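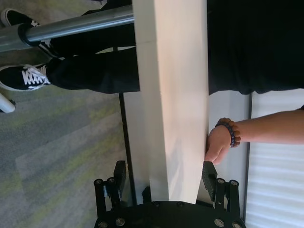

Grażyna Walczak wants to know if it's worth boxing in the pipes under her bath before the new floor goes down, or after. Her post:

Moved to Storkside in November, bathroom is tiny. Old lino coming up, vinyl planks going down. Fitter says floor first, then box in. My brother says box in first and save on planks. Who's right? Also there's a stopcock behind there somewhere and I dont want to lose it. Quote was 2,000 for the whole room, was hoping to do the boxing myself to keep it down.

Posted in: Home & DIY > Bathrooms > Floors and skirting

Junaid Minhas
Floor first. Your fitter's right. Boxing sits on top of the floor and hides the cut edge, much neater. Do it the other way and you've got a fiddly line of sealant all the way along, and if you ever take the box off there's a strip of bare floor.
Stopcock – leave a hatch. Screws, not glue. Magnetic catches are fine too but get decent ones, mine drop off every time the door slams. Make the hatch bigger than you think, you need to get your whole hand in and turn it. And find the thing before you buy any wood!! Turn it off and on again while you're there, they seize up.
Paint the back of the boards as well as teh front. Damp gets in from behind.

pruddale_pete
brother is wrong, sorry. 2 planks saved at most

tilly_m
Did ours before the floor and it's been fine for 7 years. Depends how straight your walls are. Ours are not. Would check for drips first though – we paid 3,000 in the end, mostly for a rotten joist.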